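Flemora wants $1,119 for a wall cabinet with no shelves to speak of, and the Vutville home show gave it a corner to itself this February. The pitch is that one small wooden case by the door will end the hunt for keys, mail and chargers. The company says buyers who hung one spent 20 percent less time looking for things. It did not say how many buyers were asked, or who held the watch.

The case, called the Dadau, comes in one size and one finish, a reddish brown with a high polish. Flemora describes it as "furniture that gives the wall a purpose." A matching pair is $2,128, a saving of $110 for anyone who has two doors and keeps losing things at both. Mounting hardware is extra. So is delivery beyond 30 miles, according to the price sheet handed out at the stand, where staff said the fee would be "worked out at checkout."

The grain is the best argument for it. It runs up and down the front with a dark curve toward the middle, and under the varnish it looks rich against a plain pale wall. Whether the finish holds up is another matter. A small pale nick shows on the left edge, about halfway down, and a glossy case hung beside a busy door can expect bags and elbows every day.
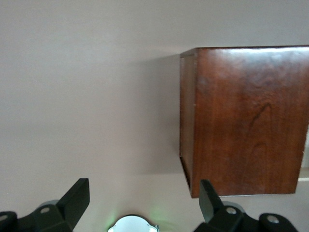
Danica Ševčík wrote in to say that she paid a good deal less for a secondhand case of similar size, hung it in her hallway, and had it full of dead batteries and takeout menus by the end of the month. She still looks for her keys most mornings. Her view is that people who put things away will do it with a bowl, and the rest of us will fill whatever we're sold.

Flemora disagrees, and points to a guide that comes with each case and suggests emptying it every Sunday night. The guide is four pages long. Two of them are about caring for the finish.

Grabner, the only store in Vutville taking orders, expects its first cases in the spring. It would not say how many it has sold, and returns carry a restocking fee.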